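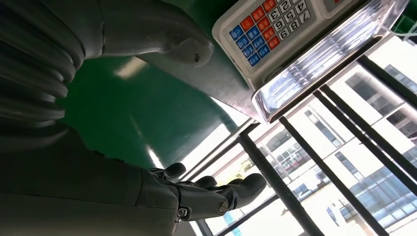
Friday, first thing. Notes on the descaler comparison, written up before I forget why I'm annoyed.

Filed under: Workshop log / Kettles & boilers

Senga Semple has asked for a yes or no on switching the bench boilers from plain citric acid to Flukanel. The rep's sheet says it clears scale "up to twice as fast" and leaves a film that slows it coming back. Twice as fast as what, the sheet doesn't say. I rang and asked. The answer was "leading alternatives", so I am none the wiser.

What I did. Took four elements out of the dead boilers on the shelf, all furred up from the same tap water, all the same model (Skisix, the old sort with the flange you can't get gaskets for). Weighed each one dry on the good scales. Two went into Flukanel at the strength on the bottle, two into citric at our usual strength. Same tubs, same volume, started with water from the same kettle. Lids on. Took them out after 44 minutes, which was meant to be 40 but the phone went. Rinsed, dried overnight in the warm cupboard, weighed again.

Result: Flukanel took off more. Not twice as much. One of the Flukanel pair did very well and the other was hardly different from the better of the citric ones. If I'd only run one of each I could have told any story I liked, depending on which I picked up first.

Things wrong with the above, before anyone else says it:

- The scale wasn't the same thickness to start with. The heaviest crust was on one of the Flukanel elements, and thick flaky stuff drops off in lumps whatever you put it in. I think that is most of the good result.
- I didn't keep the tubs warm. They will have cooled at different rates, the left-hand end of that bench being in the draught.
- Rinsing is not a fair test of anything. I knew which was which and I may have rubbed harder. Next time somebody else labels them.
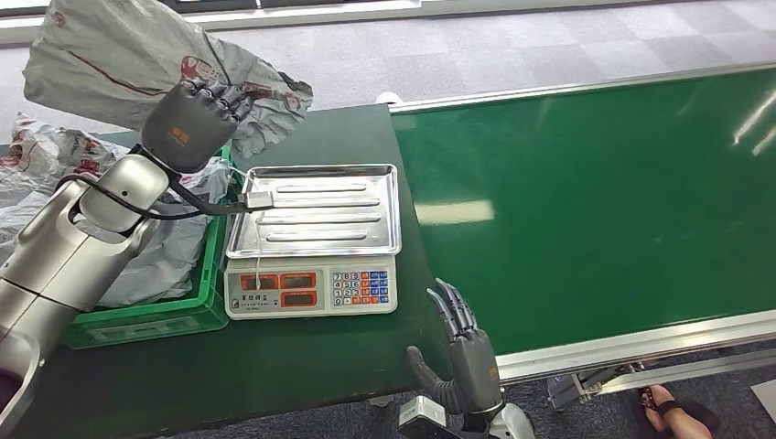
On the film. The claim is that treated metal stays cleaner for longer, and I can't test that in a morning. Tried the drop test anyway: put a bead of water on each cleaned element to see whether it sat up or spread. It spread on all of them. That doesn't prove there is no film, but I'd have expected to see something if it was worth paying for.

The sheet also has a graph, credited to a trial at Fleury. It has a line going down nicely and no numbers up the side. Footnote says 1,621 heating cycles. Good, but on how many boilers? One boiler run that many times is a very different thing from a room full of them run a few times each. I've emailed to ask and had an automatic reply.

Cost. Flukanel comes out dearer per fill, even at the trade price, and the trade price is only held until the end of April. I always distrust a deadline on a liquid. Citric we buy by the sack and it keeps for ever if the lid is on properly (it wasn't, see the brick in the bottom of the last tub).

Smell: Flukanel is worse. A sort of pear drop smell, and it hung about until lunch. Citric doesn't smell of much.

Someone will bring up Drultitz, so: we tried that before and it went cloudy and left a tidemark on the steel. I have no weights from then and neither has anyone else. All we've got is a page in the old book saying "seems better", underlined. Better than what, again. Please stop writing that in the book.

Answer for Senga, as it stands: no, or not yet. It works, but so does the cheap stuff, and the gap I measured is smaller than the gap between two elements in the same tub. Leaving a thing to soak for another quarter of an hour costs us nothing.

To do:
Crush the old scale and weigh out equal lots so the starting amount is the same each time.
Use the water bath.
Get the labels done blind.
Run plain hot water as well. Should have done it this time. For all I know a good part of that scale comes off with water and a rinse.
Find out if the gaskets mind Flukanel. Bottle says "suitable for most seals". Most.

Later, 3.15: reply from the rep. Sent me the same sheet again.

Last updated: Friday, 15:20
2 comments · 4 shares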